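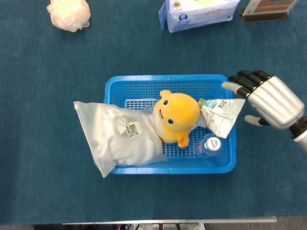

Othmane Abdel Rahman thinks I should have started with the baskets, and that nobody reading about an open day at Wustora cares how I found parking. Fine! He was there too, he carried my coat for most of the afternoon, so he gets a vote. (For the record: go behind the building, the front lot fills up by 11.)

So, the baskets. The packing practice area was the part I liked best by a mile. Blue plastic, low sides, little square holes all over the bottom, and into them goes the kind of mixed-up stuff you'd find on anybody's kitchen counter: a plush toy, a bottle of water, a snack packet, something soft and white in a plastic bag with a code label on it. The tables are covered in a dark felty, carpety fabric, and I want that for my sewing room now. I asked where they buy it and got the name Ploveck, which I wrote on my hand and then washed off. Othmane remembered it.

I used to pack gift boxes at Asfaw, back when December meant 300 of them and a sore back, and I still have opinions. Bottle in first, always, lying down along one side. Then the squashy things. A bag of fabric is your best friend because it'll fill any gap you give it, but it has to be folded to fit or it flops over the rim and catches on the next basket. Mine flopped. I had a turn at the visitors' table and I was so busy being clever about the bottle that I left the bag till the end, and there it was hanging off the side like a tongue. 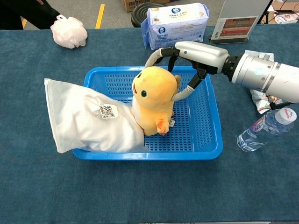
The toy is the real troublemaker, though. A round one won't lie flat and won't stand up, and you can't squash it much without feeling like a monster. I tried it in the corner, then in the middle, then gave up and let it lean on the bag. A boy of 7 at the next spot just put his toy in first and built everything around it, and it looked great, so there goes my bottle rule.

After that we did the storage room (24 shelves, all labeled, I was very happy in there) and a short talk from the Nurico people about reusing packaging. The talk was good but the chairs were not, and I missed some of the middle because I'd gone looking for coffee. The coffee is down the hall past the restrooms. Take the cookies with the seeds if there are any left.

They told us the next open day will be on a Monday, which is hard for me, but Othmane says he'll go and he wants another try at the packing. I've asked him to bring me back a price for the table fabric, enough for one long table and a bit over for the ironing board.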